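# Coffee going flat in a clear tub – and does bottled water make any diffrence?

**Aaliyah Fraser**

Hi all, quick one before work. Coffee at home has gone dull. Not off exactly, just flat, bit papery. First few days after opening a bag it's lovely, then by the second week I may as well be drinking the box.

What I do: whole bag (1000 g, the Lambrechts dark one) tipped straight into a tall see-through tub with a snap lid, long black scoop left in it. Lives on the table next to the water. We stopped using the tap for drinks as it's very hard here and the kettle was furring up every fortnight, so it's one of the big plastic jugs of water now, blue label, screw cap.

I use 13 g per mug, hot water straight on, four minutes, plunge. Cafetiere is a Murnent, fairly new. Scrubbed it, no change.
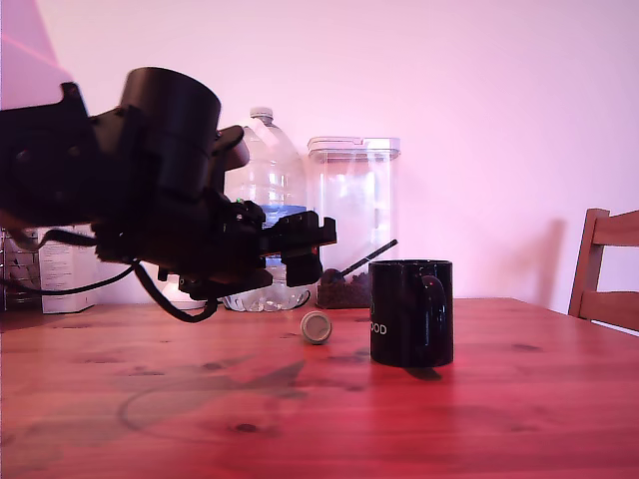
Kgomotso Mokgethi asked whether the tub gets any sun, and yes, it does, mornings mostly, till 10 or so. Wouldn't have thought that mattered with a lid on?

Also should have said – there's never much left in the bottom by the time it tastes bad. Maybe that's a clue. So is it the tub, the water, or me? Don't want to buy a load of kit. Ta.

---

**Meenakshi Thampi**

It's the tub. Well, mostly.

Coffee goes stale from air, light, warmth and damp, and you've got a fair few of those going at once. Snap lids are fine for pasta. Every time you open it you swap all the air inside, and the emptier the tub the more air is sat on top of the coffee. So your clue is a good one, the last bit always suffers most.

What I'd do, costs nothing:

- buy smaller bags. A kilo is a lot for one or two people
- keep most of it in the bag it came in, top rolled down tight, peg on it, in a cupboard away from the cooker
- only put a few days' worth in the tub
- wash the tub between fills!! The oils stick to the sides and go rancid, then you tip fresh coffee on top of that. Hot water, washing up liquid, dry it propely, leave it open overnight
- same for the scoop. Never put it back damp

Is yours ground or beans btw? You didn't say. If it's ground it goes much quicker. Cheap hand grinder would do more for you than any posh canister.

Don't put it in the fridge. Smells get in and you get damp every time it comes out.

---

**Gøran Løken**

just drink it faster

---

**Aroha Rewi**

Agree with Meenakshi on the tub but don't ignore the water. Some bottled water is nearly as hard as tap, some is so soft the coffee comes out thin and sour. Look at the back of the label for "dry residue" or total dissolved solids. Mine says 145 mg per litre and it's good for coffee. If yours is up in the several hundreds you're paying for what you already had.

Easy test: two mugs, same coffee, one tap one bottle. Have someone swap them so you don't know which. I did it with my sister and was wrong, was sure the tap one was the bottled.

And 13 g is a bit mean if it's a big mug. Weigh the water too. I do 16 to 17 g for a 26 cl mug, you might just be brewing it weak – flat and weak are easy to mix up.

Cap back on the water after pouring, goes without saying.

---

**Aaliyah Fraser**

Thanks both (and Gøran, cheers). It's ready ground, sorry, forgot. Tub is in the sink now, smelt pretty grim once I got my nose in it. Will try 16 g tomorrow and do the two mug thing at the weekend. Label says 310 for dry residue, is that high??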